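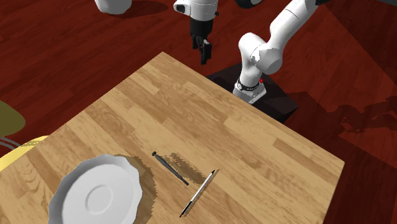 4. Oiling the top

Do this before first use, then again every October. Kit has one can of Vurnell oil, 3 cloths, one pad.

1. Wipe the top down with a damp cloth. Let it dry overnight.
2. Sand lightly with the pad, along the grain only.
3. Vacuum the dust. Get the seams too.
4. Stir the can – don't shake it.
5. Pour a little in the middle and spread it thin. Thinner than you think.
6. Wait 20 minutes. Wipe off everything that's still shiny.
7. Repeat the next day. Three coats total.

CAUTION: Oily cloths can catch fire by themselves. Lay them flat outside to dry, or soak in water. Never ball them up in the trash.

Note: Tops with the Brinmont lacquer finish (part 2253) do not get oiled. Skip to section 5.

Note: No hot pans for a week after the last coat. Coasters are fine after two days.

Sticky after 24 hours? Too much oil left on. Rub with a clean cloth and a bit of fresh oil, then wipe agian until dry.

Refill can is part 599. Order thru the Prendness parts desk, ask for Latrice Pennington.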